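Leave the Play Kitchen Messy

By Manon Wong

Every evening for most of a winter I put my daughter's play kitchen back the way it came. Cups on the shelf, plates in the slot made for plates, fruit in the basket, the little pan on its burner. It took longer than washing our real dishes. By breakfast the next day she had pulled all of it out again and spread it over the nearest flat surface, and I would walk past with my coffee and feel that my work had been undone.

I no longer do this. I think most parents, and a fair number of preschools, should stop too. Toy food and toy dishes belong out on a table, spread around, where a child can see all of them at once. The little cabinet with doors that don't quite shut is a piece of furniture for adults. We like how it looks. Children mostly use it as a place to take things from.

I should say where I'm coming from. I worked for nine years in the toddler room of a small preschool, and I now fill in there a couple of mornings a week. I have two children of my own, one of them past the age for plastic strawberries and one right in the middle of it. I have no degree in child development. What I have is a lot of hours on a low chair being served soup.

The preschool had a Fortin kitchen when I started, a big one with an oven, a sink and a fridge. It cost $778, which I know because the invoice was still taped inside the fridge door. It was a handsome thing. The children stood in front of it two at a time, because that was all that fit, and the other children stood behind them and complained. When a hinge broke and the whole unit went off for repair, we put the food and dishes on the big table for the time being. The time being lasted until August. We had fewer arguments over the cooking things in those months than I can remember before or since, and when the kitchen came back with its new hinge, Harvey Simard, who ran the room with me, asked if we really wanted it.

We kept it, as it happens, for storing paint.

A table has four sides. You can get children all the way around it, and every one of them can reach something. A child who doesn't talk much can push a plate toward another child and that's an invitation. At the toy stove, the same child had to ask for a turn, and often didn't.

The second thing is plain visibility. Adults know what is in a drawer because we put it there. A two-year-old who can't see the spatula doesn't go looking for the spatula. She plays with what's in front of her. If half the set is behind a door, you have bought half a set.

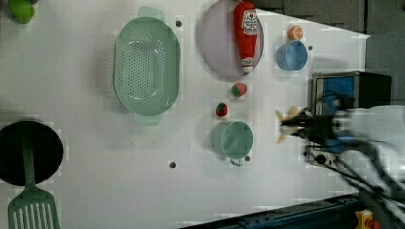
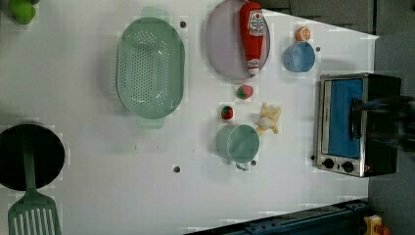
People ask me what a good set looks like when it's left out, and they usually expect the answer to be large. I've seen boxes advertised with 100 pieces, and a warehouse version with 200, most of it slices of things. You need very little. Something to cook in, something to eat off, something to drink from, a tool or two, and a handful of food. A colander, a plate, a blue cup, a red ketchup bottle and a couple of strawberries, set out on a white table like the one in both pictures, will keep a three-year-old going through a whole rainy morning. The colors don't have to match, and the sizes don't have to make sense. My son has a carrot longer than his frying pan and has never mentioned it.

I would put in a word for the colander in particular. It is the best item in any toy kitchen and it's the one that gets left out of the cheap sets. It holds fruit. It's a hat, a boat, a bed for a bear. You can look through the holes. It has some size to it, so a small child has to use both hands, and that slows the whole game down in a good way. If you buy one thing after reading this, buy that, or take the old one out of your own cupboard and get yourself a new one.

The ketchup bottle is the other one I'd fight for. Children know what ketchup is. They've watched it come to the table all their lives, and they have mostly not been allowed to hold it. Give them a bottle of their own and they will put ketchup on the strawberries, the oranges and your sleeve. Toy companies keep bringing out sushi sets and espresso machines, and I have nothing against either, but the children I've sat with go for what they know from their own supper.

Now the objections. There are some, and a few are good.

My friend Brittany Kennedy teaches kindergarten and disagrees with nearly all of this. Her view is that putting things back is part of the play, and that a shelf with a picture of a cup where the cup goes teaches sorting, memory and respect for shared things. I've been in her classroom and it works. Her children are five, though. They can hold the picture of the shelf in their heads, and some of them enjoy getting it right. With a child of two or three, the person doing the putting back is the adult, whatever we tell ourselves. I did it for years with a toddler next to me handing me one lemon.

She also says that a mess is tiring to look at, and that children feel this as well. I think she's right about this up to a point. Too many things on a table is a real problem. Past a certain amount a child stops cooking and starts sweeping it all to the floor with one arm. But the cure for that is to own less, or to put a box of it in the closet and swap it in later. Hiding the same big pile behind doors each night doesn't help, since the whole pile comes out again in the morning.

The second objection is space, and I have less of an answer. Not everyone has a table to give up. We don't have a dining room, and for a year my son's kitchen was laid out on a coffee table that we then couldn't use for coffee. Riaan Oosthuizen, our neighbor downstairs, has twins in a one-bedroom apartment, and he uses a tray. Everything sits on the tray, the tray sits on the floor, and at night it slides under the couch just as it is, with the cup still tipped over and the fish still in the pan. In the morning it slides back out and the game picks up where it stopped. I think his way is better than mine, to be fair to him. It keeps the thing I care about most, and you can walk across the room in the dark.

What I care about most is the picking up where it stopped. When you reset the kitchen every night, you throw away whatever was going on in it. You may not have noticed that anything was. A plate with a bottle lying across it and two strawberries below looks to a grown person like stuff that hasn't been put away. To the child who left it, it may be lunch for somebody. I have seen a boy come in after a long weekend, go straight to the table, and move one mug a few inches to the left before he took off his coat. I have no idea what he was finishing. I was glad I hadn't touched it.

The third objection is about manners and habits, and it tends to come from grandparents. My father-in-law, Gordon Lemieux, believes that a child who isn't made to clean up at three will not clean up at thirteen. I can only report that my older daughter had her toys put away every night of her early life, mostly by me, and that her room today would change his mind. There are other things a small child can learn to put away. Shoes go by the door. Books go on the shelf, since they get stepped on. Real cups go in the real sink. These have a reason a child can see. The plastic cup will be wanted again at seven in the morning, in the same place, by the same person.

There are a few practical matters. Wash the stuff. It goes in mouths, and what's left on a table gathers dust and worse. We did ours at the preschool in a mesh bag in the dishwasher, top rack. Wipe the table under it while you're at it. Check the small fruit if there's a baby in the house, and if a piece is small enough to worry you, take it out of the set altogether - don't rely on putting it up high. Skip anything with batteries. And choose a table in a plain color if you have the choice. We had one with a printed road map on it and the food got lost among the streets.

If you already own the cabinet kitchen, you don't need to get rid of it. Take the doors off and use it for books. Or leave it standing next to the table and see which one the children go to. Ours got used now and then for the oven knobs, which click.

I did clear my son's table completely last month, because we had people over and needed somewhere for the salads. I put his things in a bag by the back door. He found the bag before the guests had left, carried it to the hallway, and laid it all out again on the floor by the coats, the pan first and then the plates. People stepped around it on their way out, and one of them was given an orange.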